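Skosell episode notes, data card

Version 3, updated July
Maintainer: Euan Strachan
Spoiler tagging: Sirkka Kettunen, Elli Heiskanen

What it is

Episode-level notes for TV dramas, mostly limited series that got a second season after saying they wouldn't. 139 shows, 3,000 episode rows. One row per episode. Started as a spreadsheet for arguing with friends about renewals, then other people wanted it.

What's in a row

show_id, season, episode, title_local, title_en, runtime_min, cold_open (y/n), recap (y/n), cliffhanger (0 to 3), returning_cast, notes

runtime_min is without ads and without the "previously on". Older rows may still include the recap, Sirkka is working through them. If recap is y and the runtime looks long, thats probably why.

cliffhanger is a judgment call. 0 means you could stop there and be happy. 3 means somebody is hanging off something, literally or not. Two people score each one, and if they disagree by more than a point Elli watches it and picks.

returning_cast only counts people with a speaking part in the season before. Flashbacks don't count. Voicemails do, after a long argument over Namport season 2.

Files

episodes.csv, the main thing
shows.csv, one line per show, network, country, status
renewals.csv, announced / filming / aired / dropped
spoilers.csv, kept seperate on purpose, don't merge it into anything public

Status codes

"Announced" needs the network or streamer to have said so. An actor saying they'd love to come back is not announced. "Filming" means cameras going, not scripts. Trindade sat in "filming" for months when it was only in the writers room, fixed now, sorry to whoever built a chart off it.

Known problems

Split seasons. Part one and part two are one season in this set even when the streamer sells them as two. Inance is the exception and shouldn't be, will fix.

Title translations for the Finnish shows are by Martti Huttunen and are his own, not the official English ones. Better than the official ones mostly.

50 rows have no cliffhanger score. Finales nobody's had time to watch twice.

Double-length premieres are one row if aired as one. Some streamers have since cut them in half, we kept the original. 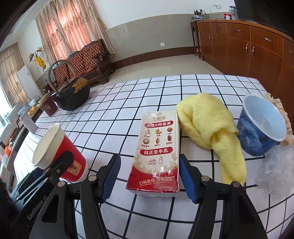

Loading it

UTF-8, commas, quotes around anything with a comma in it. Excel will turn episode numbers like 1-2 into dates. Import as text, don't double click the file.

Join on show_id, never on title. Three shows share a name and one of them is a remake of another.

Using it

Free for fan sites, school work, podcasts, whatever. Credit "Skosell episode notes" and link back if you can. Please don't use it to publish spoilers in headlines.

Corrections

Send show_id, season, episode, what's wrong and where you checked. Hilkka Halonen reads them in batches, evenings only. A fix to a runtime goes straight in. A fix to a cliffhanger score needs a second person to agree.

Changes since version 2

- added renewals.csv
- dropped the "would you rewatch" column, only Euan ever filled it in
- recap column is y/n now, used to be seconds
- spelling of colour / color in notes left as typed

To do: guest directors, end credits songs, miniseries that are really just long movies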